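Kendis Lab Newsletter
December issue

Small things, close view: first results from the Condberg grasping study

In the last issue we wrote that the Condberg group wanted to test one simple question. If a robot arm has only a small camera at the wrist, and no camera above the table, how well can it learn to pick up small flat objects? We now have the first numbers and we would like to share them, also the ones which are not so nice.

The method is easy to explain. A person guides the arm by hand control and picks up the object 50 times, each time from a different starting place. The wrist camera records everything, together with the position of the arm and the opening of the gripper. From these recordings we train a policy, and after this the arm must do the task alone. We made 100 test attempts for each version of the policy.

We compared 2 versions. The first one gets the whole wrist picture, made smaller. The second one gets the same small picture and also a sharp cutout of the area between the fingertips. The idea for the cutout came from our colleagues at Gallagher, who had used something similar for sorting screws.

The version without the cutout succeeded in 60 of the 100 attempts. With the cutout it was 83. Most of the difference comes from the last few centimeters. Without the cutout, the arm goes to the right region but it often closes the fingers too early, or with the object not between them. When an object lies diagonally, the wrist has to turn before the fingers go down, and the first version often turned too little.

Two problems are still open. When the fingers are very near the table, they hide a part of the object, and the policy has no memory of what it saw before. We will try to give it several past pictures and not only the newest one. The second problem is clutter. We left other items on the table on purpose, and in a few attempts the arm went to one of them. We did not yet count these cases separately, but we will do it for the full report.

We also want to say that all tests were done on one table and with one arm. The Flasemmont site will repeat the test with their own arm and with lights of a different color, and we are curious if the result stays. If your group has a wrist camera and would like to join, please write to the Condberg group before the end of the month. The recording software is on the shared drive, with a short guide.

The view from the wrist camera, with a small pink and white object ahead of the open fingers: 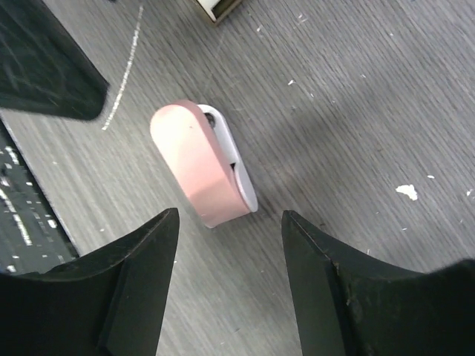 Change of hours in the workshop

From January the workshop opens at 8 in the morning. On Sunday it stays closed as before. Please return borrowed tools before the holidays.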